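Dresby Arcade Club - your questions answered

Do I need to be any good?
Not at all! Half of us can't get past the second level of anything, and we have a brilliant time. Cormac Carroll runs a beginners' corner and loves showing people the ropes.

What machines have you got?
36 on the floor at the moment, mostly upright video cabinets from the eighties, plus a gorgeous Filetti sit-down racer that came back from repair in December. The steering is lovely now - go and have a go before the queue builds up.

Is everything on free play?
Yes, once you've paid at the door. Day entry is £9 and under-fives get in free.

Can I bring my own cabinet?
Please do! Email Zeeshan Pirzada first with the height and weight, as the back door is narrow. We've squeezed in a Randa cocktail table, so most things will fit.

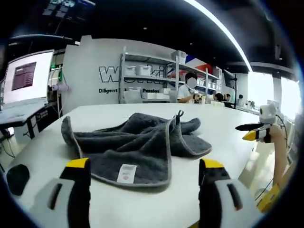

Do you keep high scores?
Of course. They go on the big board by the stairs, and we need a photo of the screen with your initials showing.

Can I buy spare parts?
We keep joysticks, buttons and fuses behind the counter. For monitors, ask Zeeshan - he has roughly 200 contacts and enjoys the hunt.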